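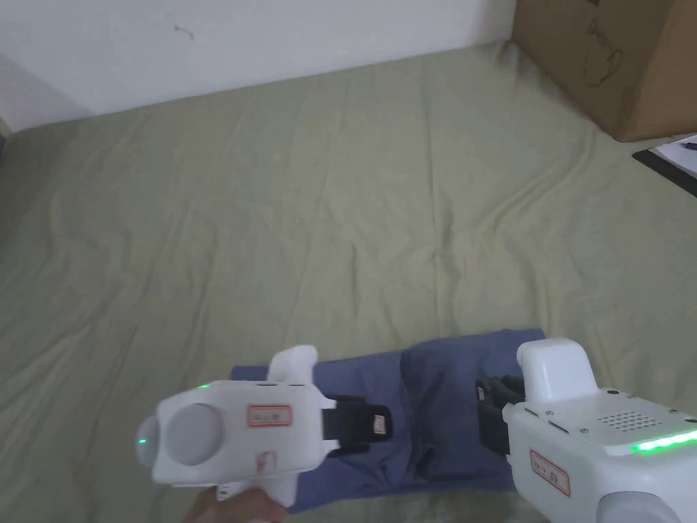 Les deux pinces au-dessus du tissu bleu plié, côté Borkcombe.

Perception : la version 10 de Bevano sait enfin qu'un drap n'est pas un vêtement

Le mois d'octobre aura été consacré à une question de haute volée : où s'arrête le tissu bleu, où commence le drap vert ? L'ancien module de segmentation avait sur ce point des opinions changeantes. Il prenait volontiers un pli du drap pour une manche, puis le planificateur, discipliné, calculait une très belle trajectoire pour aller la saisir.

Lourenço Baptista a repris l'étiquetage à la main sur 592 séquences. Il en est revenu avec un avis tranché sur les ombres et une nette préférence pour les objets rigides.
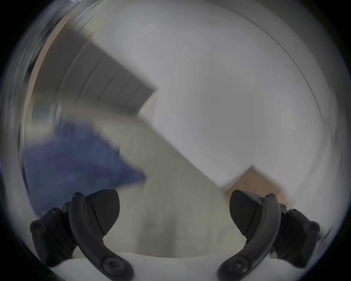 Restait le flou de bougé. Quand le poignet tourne vite, la vue de la pince ne vaut plus grand-chose, et Bevano continuait pourtant d'annoncer ses contours avec l'aplomb d'un guide touristique. La version 10 attribue désormais un score de netteté à chaque image. Sous le seuil, le planificateur se rabat sur la vue de tête et attend que ça se calme. Plus de 1322 images ont servi à régler ce seuil, que Lourenço souhaite déjà modifier.

Côté outillage, Sendport recale maintenant les horloges des deux pinces à l'import. Les scripts maison qui s'en chargeaient peuvent être supprimés, y compris celui qui s'appelle « final_2 ». Le connecteur Treloar suivra dès que sa documentation correspondra à son code.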